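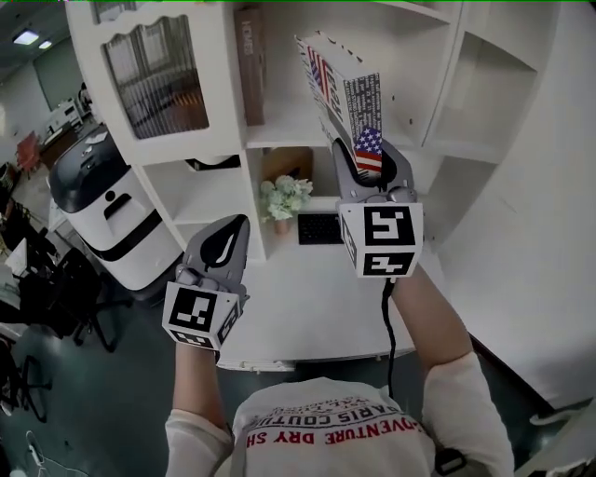 Right gripper on the box, left one free, marker cubes on both.

Some notes on the pose tracking we use for the handheld grippers. Short thread.

1/ Each gripper has a cube with square tags on its faces. The tracker finds whatever faces it can, solves for the cube pose, then applies a fixed offset to get the fingertips. The offset is where most of our May errors came from.

2/ We had one offset file for both hands. Left and right are not the same part. Lucimara Amaral split the file and the left-hand drift in replay went away.

3/ Next problem was single-face views. With one tag facing the camera the solve has two answers and it would flip between them. Plitier, our tracking package, now keeps the answer closest to the last good pose. If there is no good pose in the last 300 ms it marks the gap and leaves it.

4/ We used to interpolate across gaps. Mio Okabe wanted that gone and I agreed. The planner was learning wrist motions that no hand had made.

5/ Reran the last 100 shelf episodes with the new code. 41 had at least one marked gap. Most of the gaps are short and come when the wrist turns while reaching into a cubby.

6/ Training now masks those steps. Episode loader changes are in the Wilstead branch, config key is gap_policy, default is "mask". Old logs load fine but you have to regenerate the pose track first.

7/ Still open: timestamp offset between jaw width and camera. I have it as a constant and I don't think it is one.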